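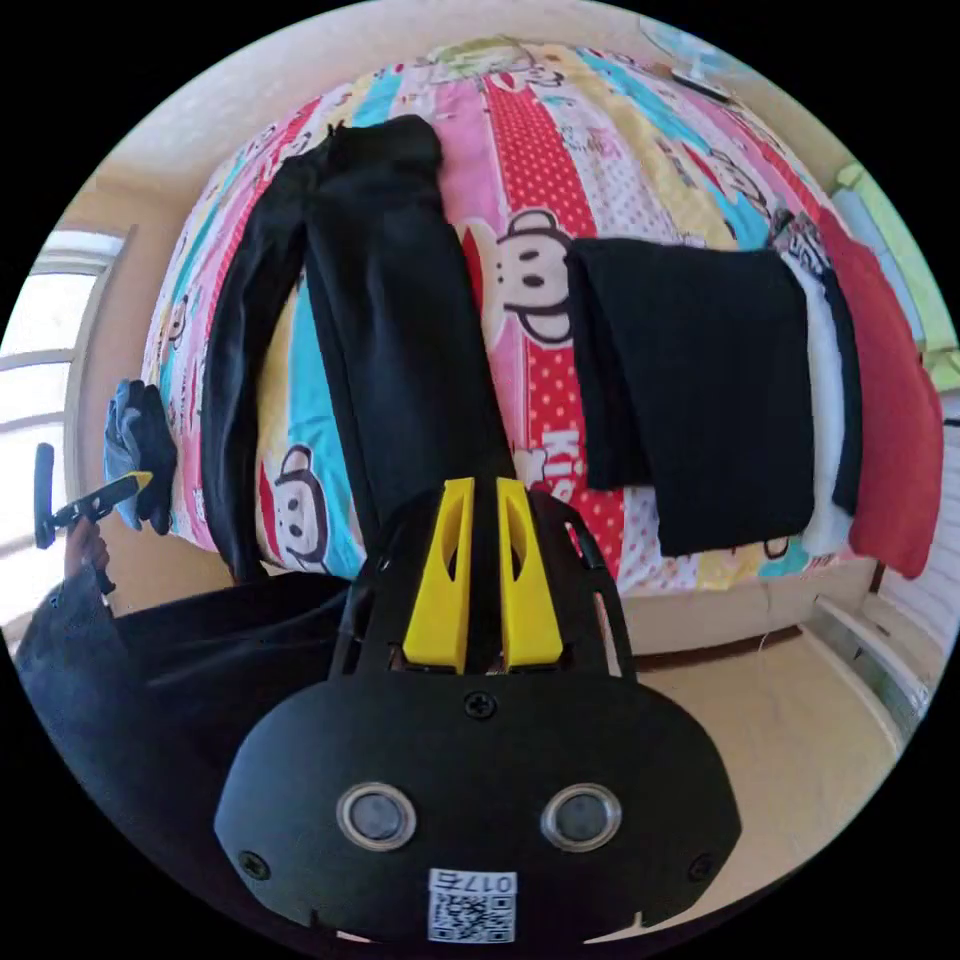
*Figure 1. Bed used as folding surface: black trousers laid lengthwise, folded black garment to the right.*

# Lirkholm Clothing and Bed Storage Project: Progress Report

Submitted to the Lozano Fund, 31/01/2024
Prepared by Fasstead Home Services

## 1. Scope of this report

The report covers work on clothing care and bedroom storage at Lirkholm under the current grant of $3000. The grant pays for shelf inserts, drawer dividers, replacement bed linen and the staff hours needed to set up a folding routine. It does not cover laundry equipment, which is charged to the building budget.

The house has 46 bedrooms. Rooms on the lower floor were handled first. Work on the upper floor has started but is behind the original schedule.

## 2. Work completed

**Sorting.** Clothing in each lower-floor room was taken out, sorted by type and returned to a fixed location. Items in need of repair were bagged and labeled with the room number. Items that did not fit were set aside for the resident to decide on. No clothing was discarded by staff.

**Folding surface.** The first plan called for a folding table in the hallway. This was dropped after a trial. Carrying clothes to the hallway and back took longer than the folding, and the table narrowed the passage. Folding is now done on the made bed in the room where the clothes are stored. The bedspread is pulled flat first, with the pillow left at the side.

**Trousers.** Trousers are the slowest item. The current method is as follows:

1. Lay the trousers lengthwise on the bed, waistband away from the worker.
2. Smooth each leg from the top down.
3. Bring one leg over the other and line up the hems.
4. Fold in half toward the waistband, then in half again.
5. Place on the stack with the folded edge facing out.

Step 3 accounts for most of the refolding. If the legs are not smoothed first, the hems do not line up and the finished block is too wide for the shelf insert.

**Stacks.** Folded garments stay on the bed until the full set is done and are then moved to the shelf in one trip. Dark garments and white items are kept in separate stacks. The separation helps mostly at the next wash.

## 3. Bed linen

Replacement bedspreads are bought through Altex. Residents were given the choice between plain and printed fabric, and most chose printed. This has a practical side effect for folding. A black garment is easy to see against a bright stripe, including its edges, and the stripes give a straight line to work to. On the plain dark bedspreads still in use in some upper-floor rooms, the edge of a dark garment is hard to find in the evening. 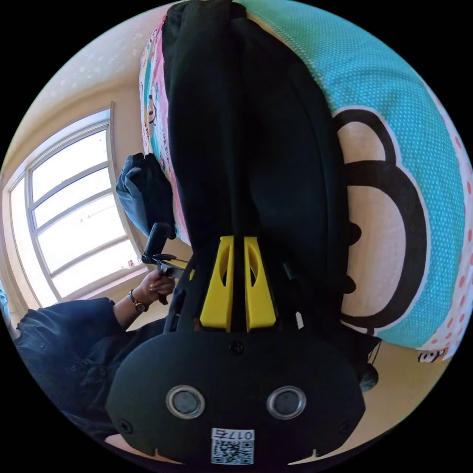 *Figure 2. Bedspread print: cartoon monkey face on turquoise with white dots. Black fabric with a lengthwise seam lies over part of it.*

Printed bedspreads have one drawback. White lint does not show on the dotted areas and can be missed when the bed is brushed down before folding. A brush-down is now part of the routine for every room, whatever the fabric.

Two sizes of bedspread are stocked. The larger size hangs too low on the beds placed along a wall and has to be tucked, so further orders will be for the smaller size only.

## 4. Problems

- Shelf inserts from the first delivery were cut too deep and prevented the closet doors from closing. They were trimmed on site. Later deliveries were the right depth.
- Drawer dividers slide when the drawer is opened quickly. Felt pads were tried and came loose. Screws hold but leave marks - a decision is needed from the building manager.
- Rooms with a window beside the bed have good light for folding during the day. Rooms facing the inner yard need a lamp.
- Labels on the repair bags fell off in storage. Tie-on tags are now used.

## 5. Budget

Spending is within the approved amount. The linen line is nearly used up. The staff hours line is underspent, which reflects the delay on the upper floor. We ask the fund to approve moving the unspent balance of the shelf insert line to linen. The total would not change.

## 6. Next period

Upper-floor rooms will be sorted in the same order as the lower floor, starting at the stairs. Work is planned to finish in June. Two items remain open:

- fixing method for the drawer dividers
- storage place for winter coats, which do not fit the new inserts when folded

A revised room list will be sent with the next report.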